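Print | E-mail
Shares: 30 | Comments: 4

The Long Table of Clevton

By Sobia Lashari
November 18, 2023

When I came to Clevton, I rented a room above a shoe shop and I owned one chair. I ate on the bed. For the first weeks I did not mind it, but after some time I started to feel that I was only waiting in this town and not living in it.

My neighbor Mrs. Nazari understood this before I did. She knocked on my door one evening and told me to bring the chair downstairs. In the back of the closed shop was a table almost 9 feet long, and people were already sitting at it. One man was mending a coat. Two sisters were arguing over a letter from the tax office. I was given tea and a bowl of beans to clean, and I went home after midnight.

I have been thinking about tables since then. In my mother's house the table was for guests and it had a cloth which we could not touch. In Clevton a table is where you put the thing you are busy with, and then other people come and put their things next to it. The older families say this began when the Vandance mill closed. There were 700 workers in the mill and many of them had done small repairs together in the canteen after the shift. They lost the canteen, so they took the habit home with them.

Now there are four such tables in the town. Each one has its own manners. At the one on Helenix Street you must not talk about prices. At Mrs. Nazari's you can talk about anything, but you wash your own cup.

The wood is always a subject. Some want it oiled every December, and others say that oil makes the papers dirty. Mrs. Nazari leaves hers as it is. She showed me a burn from an iron, older than her marriage, and a row of little cuts where her uncle used to slice leather.
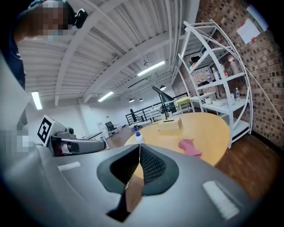 Work at a wooden table.

I asked her once if she would sell the table when she moves to her daughter's apartment. She said the table does not go through the door. Her father built it inside the room, and he did not measure anything. So the next tenant will get it, and she has already started to ask me, in a quiet way, how long I plan to stay upstairs.

Print this article | E-mail to a friend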